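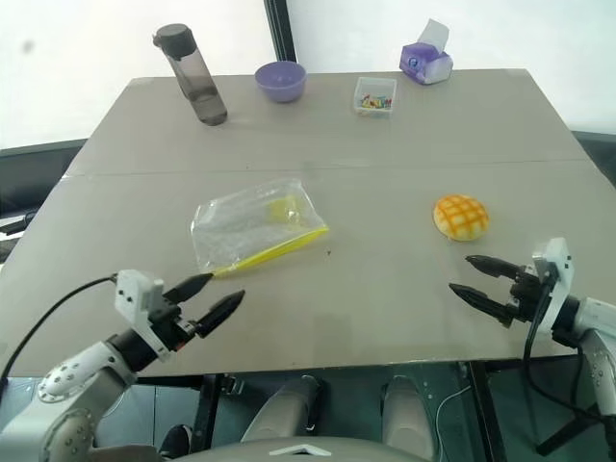

Mukthorpe Toy and Equipment Library — Table Play Team

Kellano Bakery and Sorting Kit

Catalogue section: Table play, small group
Loan fee: $28 per term, or $19 with a concession card
Kits in the collection: 5
Suitable for: ages three and up, with an adult at the table

If you've borrowed from us before you may remember the old bakery kit, the one in the big cardboard suitcase with the broken clasp. We were all very fond of it but it was a nuisance to carry and an even bigger nuisance to check back in, so when the time came to replace it we went for something smaller that could be spread out on any ordinary table and packed up again before the little ones lost interest. The Kellano kit has been going out steadily ever since, and it's the one I tend to hand over when a family comes in and can't decide.

The star of it, as far as most children are concerned, is the melon-pan bun. It's pale yellow with an orange crosshatched top, and it has been "sold" across more kitchen tables than I could tell you. Families who've never come across melon-pan often ask — it's a sweet Japanese bun with a biscuit-like crust, scored in a grid, and quite a few of our borrowers have gone off and baked the real thing after having the toy one at home (we're always happy to be sent the results!).

Alongside the bun you'll get a little lavender-purple plastic bowl and a clear container of small pieces in red, yellow, green, blue and orange. The pieces can be anything you like. They've been sprinkles, coins, birthday candles and, at one very serious shop, parking tickets. For children who aren't much bothered with pretend play they're lovely for plain old sorting, and tipping a few into the bowl and back again will keep a three-year-old going a good deal longer than you'd expect.

There's also a clear zip-lock bag with a yellow zipper strip. Please don't throw it out! It's part of the kit and goes on the checklist with everything else. Opening and closing a zip bag is fiddly, useful work for small fingers, and the yellow strip gives them something bright to follow along. It does crumple with use and we don't mind that at all, but if it splits, let us know and we'll swap it over at the desk.

Setting up

You don't need much room. Any flat table will do, and a plain grey top like ours is handy for seeing the colours. If your table has a join across it, as ours does, start the small pieces well to one side of it. We like to stand things along the back and leave the middle clear for the actual playing, with the tissues and a drink bottle within reach. Tissues and bottle are up to you to supply, I'm afraid.

Cleaning

Warm soapy water for the bowl and the bun, then a good dry with a tea towel. No dishwasher, please. The small pieces can be wiped with a damp cloth and left out overnight before they go back in their container. Turn the zip bag inside out to air.

Borrowing and returns

Loans run for the term and can be renewed once if there isn't a waiting list. December bookings fill quickly, so get in early if you'd like the kit over the holidays. Missing small pieces aren't charged for unless most of them have gone, but a lost bun is, and replacements come from Paulauskas and can take a while.

Playgroups and kindergartens wanting several kits at once pay a refundable deposit of $200 and should speak to Birthe Sveinbjörnsson first, as she looks after the group bookings and knows what's out and what's due back.

Goes well with: Greltero play till, felt shop awning, wooden scales

Page updated Tuesday, August 17, 2021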